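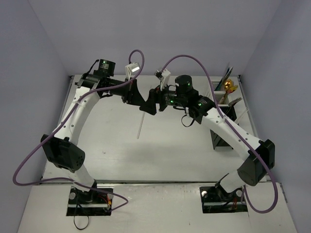

Plorketti two-arm bench cell, grippers together over a thin stick on the tabletop, utensil holder at right.

Plorketti Bench Cell, Two-Arm
Made by Pamel

Overview
The Plorketti is an enclosed tabletop cell for research on two-handed manipulation. It is sold as a complete unit with both arms mounted, the gripper cameras fitted and the Vona training software installed on the control computer. Labs use it to record demonstrations, train a policy from them, and run the policy on the same hardware.

The cell is sized for tableware, small tools and packaging. It is a research product and is not certified for production lines or for use next to people without a guard.

The Vona method
Vona is an imitation learning method for tasks where one gripper has to give an object to the other. Thin objects are the hard case. When the two grippers close in on a chopstick or a straw, each one blocks part of the other's view, and a policy trained on a single overhead camera tends to close too early or miss the object.

Vona works from the cameras above the grippers. During training, the picture from one gripper camera is dropped at random for short stretches, and the policy has to predict where the object is from the other camera and the joint positions. At run time both cameras are used. If one view is blocked, the policy relies more on the other and slows the closing motion until the two estimates agree.

The policy outputs short sequences of joint targets for both arms at once. There is no separate handover planner. The point where the object changes grippers is learned from the demonstrations and can differ from one attempt to the next.

Reference result
The task used for the reference result is pick, hand over and place. One arm picks up a thin stick from the open table, passes it to the other arm, and the second arm puts it into a compartment of the utensil holder.

Demonstrations used for training: 200
Demonstration method: hand-guided leader arms
Test attempts: 200
Completed attempts: 164
Start position of the stick: random within the marked work area
Operator help during an attempt: none

An attempt counts as completed if the stick is standing in the holder and neither gripper is touching it. A stick dropped on the table during the handover may be picked up again, and the attempt still counts if it finishes within the time limit. Sticks that come to rest against a wall are scored as failures, as the gripper fingers cannot get behind them.

Most of the failed attempts were lost at the holder. The stick was handed over correctly but caught on the rim or on another utensil. Attempts in which the stick was dropped during the handover and not recovered made up most of the rest.

The tests were run at the Bermúdez laboratory on a standard cell with no changes to the arms or the enclosure. Training data, test recordings and the scoring sheet are included with the software.

Equipment
Arms: 2, mounted at the front ledge
Cameras: one small module above each gripper
Work surface: white tabletop, rectangular
Enclosure: plain walls at the back, left and right; open front
Gripper fingers: tapering, replaceable
Camera cables: purple
Status lights: green, on the arm joints

The plain walls are part of the method. Policies trained in the cell were less reliable when moved to an open bench with people and furniture in the background. Labs that plan to work without the enclosure should record new demonstrations in the place where the policy will run.

Setup notes
Leave slack in the camera cables. They must be able to follow the wrist through its full travel without pulling on the module. Check them at the start of each recording session.

Clean the tabletop before recording. Small marks are not a problem, but crumbs and tape residue can move a thin object when the gripper touches the surface.

Run the camera check in Vona after any change to a gripper or bracket. A camera that has shifted on its bracket will not raise an error, and the first sign is usually a run of missed pickups.

Included
Bench cell with arms and cameras
Control computer with Vona
Leader arms for demonstrations
Spare gripper fingers, one set per arm
Utensil holder and mixed utensils for the reference task

Not included
Table or stand for the cell
Guarding
Overhead camera

Availability
Built to order. Units ordered now ship in April. Existing Plorketti owners can install Vona without new hardware if their cell already has gripper cameras. Older cells need the camera kit, sold separately.

Page updated Dec 25, 2020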